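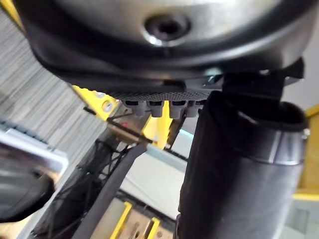

Four pale grey pegs in a row under the strip of dark mesh.

Projects > Workshop Studies > Storage and Layout

A Shelf for the Shoe Trays
Project report by Anca Ursu

When I picked this topic in July, my friends at Skekham thought I was a little crazy, and maybe I was, but I have come to love a well-kept shelf! My question was a simple one: how should shoe-shaped trays be laid out so that a person can reach for one without stopping to think? I had six weeks to look into it, which sounded like plenty of time and then went by in a blink.

The old layout, which we called Barbu, kept the trays stacked in a bin. They got scratched, and you always seemed to want the one at the very bottom. The new layout – Erkomar, after the street I grew up on – gives each tray its own spot on a bright yellow shelf, with the rounded end to the back and the notched end to the front. I tried turning them the other way for 2 afternoons and kept grabbing them wrong, so back they went. The black shows up beautifully against the yellow, and I can spot a crooked tray from the doorway.

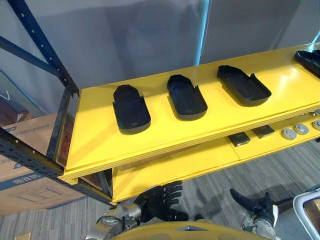 What I would do differently

I would start with the lower tier. It sits back in the shadow of the top shelf, and I gave it hardly any attention until my last week, when I found myself crouching down to look for things far more often than I liked. A small lamp would help a lot. I would also like to try labels along the front edge, and to ask more people than just my own lab group, kind as they were to put up with me.

97 shares | 6 comments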